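Print this page
E-mail this page

Can a Machine Tidy Up Yet? Our Term Project on Household Chores
Jayanthi Mathew and Audrey-Anne Poirier
Advisor: Subbarao Achari
Feb 16, 2023

Why we picked this

When we started, Audrey-Anne was sharing an apartment with three other people and a truly heroic amount of clutter, and I think every conversation we had that month came back to the same wish — couldn't something else pick all this up? So we went to Mr. Achari and asked if we could spend the term finding out how close that is. He said yes, provided we chose one chore and stuck to it, and he was right, even if we grumbled (we wanted dishes and laundry too!).

The chore we chose is putting a thing back where it belongs. It covers a toy going into its spot on the floor and also a carton going onto its marked place in a stockroom, and Anil Iyengar, who manages the stockroom at Callow, was kind enough to spend a whole afternoon telling us how much of his crew's day goes to exactly that.

How we ran it

We worked entirely in simulation, on the lab's Brarkari setup, and we are grateful to Shobha Kamath for letting us have the evening slots. Each run asks the arm to take hold of a block and leave it inside an outline on the floor. We did 320 runs in all. A run counted only if the whole block ended up inside the outline and the gripper had let go. We argued for a long time over blocks that touched the line and finally counted those as misses.

What we found

Of the 320 runs, 101 were misses. We had expected most of the trouble to be in the grasping, but 63 of the misses were blocks carried over perfectly well and then set down a little crooked, so that a corner ended up on or over the line. Another 14 came from letting go too early. The rest were a mixed bag that we list in the appendix.

A long block is the hard one. Its angle matters much more than a cube's does, and when the gripper is in close it hides the near end of both block and outline, so the last bit of turning has to be judged from the far end.

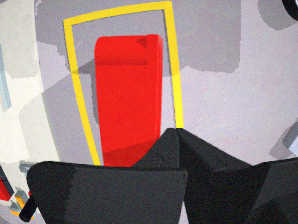 So, are we there?

For one block and one outline, on a good evening, we'd say nearly. For Audrey-Anne's living room, no, and Mr. Iyengar told us he would want far fewer misses before he let anything like this near his shelves. We would love to repeat the long-block runs in April with a second viewpoint from the side, if Shobha can spare us the time.

Print | E-mail to a friend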